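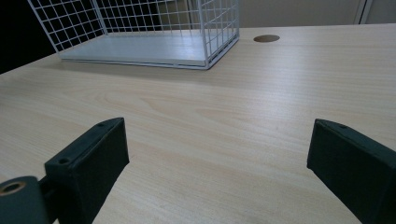 According to one reader of our draft, the whole question of parking minimums near tram stops had been settled years ago, and a fresh look at Sorholm would only repeat what the city already knew. We doubt that it was ever settled. The claim that people leave their cars at home once a tram stop opens nearby rests, in Sorholm's case, on a single survey taken in December, when two of the main approach roads were closed for sewer work. Drivers who could not reach downtown by car said that they had not gone by car. It is hard to see what else they might have said.

4.2 Parking near the Grumitz line

We looked again at 53 apartment buildings within a short walk of the Grumitz line. In 30 of them the owners had been allowed to build fewer parking spaces than the old code required. The city's planning office treats the lower car ownership in these buildings as an effect of the tram. The buildings are also newer, their units are smaller, and rents include no parking. Any of these could account for the gap, and the office's report controls for none of them.

Khurana, the consulting firm hired to review the report, added a correction for household income. This helps a little. It also shrinks the gap by 30 percent, a result that appears in a table note and is missing from the firm's summary. No correction was made for curb parking, even though only 3 of the surrounding blocks charge for it. A household with a car on the street was recorded as having no space, and in the Prillura model a household with no space is assumed to have no car (Figure 4).

Figure 4. Tabletop with white wire mesh basket.

We do not claim that the tram has no effect on car ownership. The data can't tell us either way, and the forecasts for the second line should not be built on them until the street counts have been redone.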